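# Nine Versions of a Finger

The builder behind Kikness works out of a shared workshop called Vanutby, at a bench by the door, and starts talking before I've put my bag down. "Okay, so feel this one first!" A yellow plastic part lands in my palm. It's a gripper finger, with slots cut through it, and it's lighter than I expected.

Kikness is a gripper you hold in your hand. There's no arm attached. You squeeze it, the fingers close, and you go around picking things up with it (socks, mugs, jackets, whatever is lying around). The idea is that the recordings will one day teach a home-built arm to tidy a bedroom.

"I started with the arm, like everybody does," the builder tells me, laughing. "Ziron, I called it. Big, heavy, always knocking into the wall. I spent all winter on Ziron and it never folded a thing. Then a friend at the workshop said, why don't you get the hand right and be the arm yourself for a while? And that was it, I was gone!"

The finger I'm holding is version 9. The first few were solid, and they slipped on anything thin. Cutting the slots let the plastic give a little, so it wraps around a fold of cloth. Each pair takes 48 minutes to print, and the builder usually starts one before lunch and tries it out in the afternoon.

Cloth is the hard part, and also the part that gets the biggest grin. 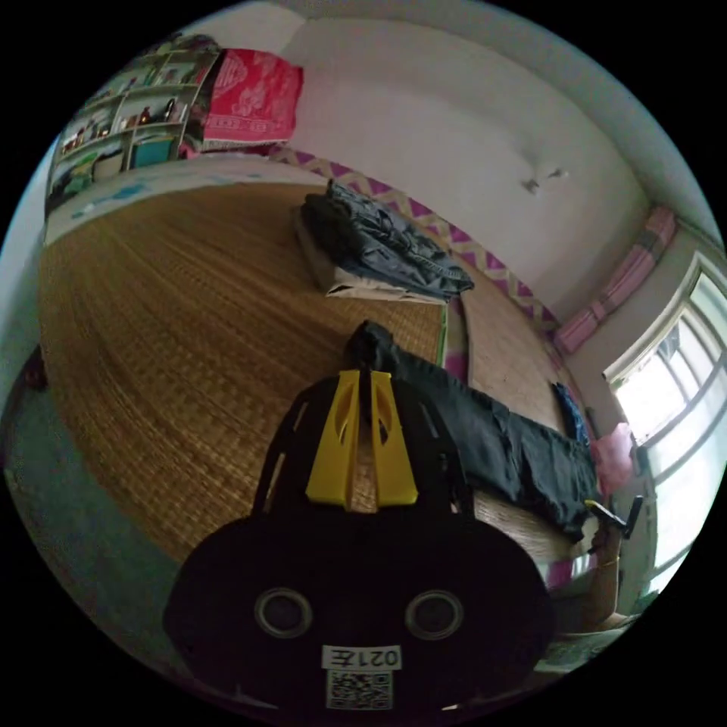
"A mug is always a mug. You know where the handle is. But a sleeve! You pinch it and the whole thing changes shape, and then you've got to decide all over again where to go next. I love that. I can do it half asleep and I still couldn't tell you how I do it."

So the practice happens at home as much as at the bench, on beds and mats. One long weekend produced 56 recordings, and 38 were good enough to keep. The rest went wrong in ordinary ways, mostly fingers closing on air or grabbing two layers at once. The builder keeps notes on every miss in a spiral notebook that is now fat with tape and paper scraps.

What would help somebody starting out? "Print ugly. Seriously, don't sand anything until you've picked up a shirt with it. And label your parts! I had left and right fingers mixed up for a week and blamed the motor."

Next is a softer tip for the fingers, and after that Ziron comes back down off the shelf with a new wrist. The builder has already drawn it on the back of an Esquivel parts receipt, and we spend the last half hour of my visit arguing happily over where the cable should go.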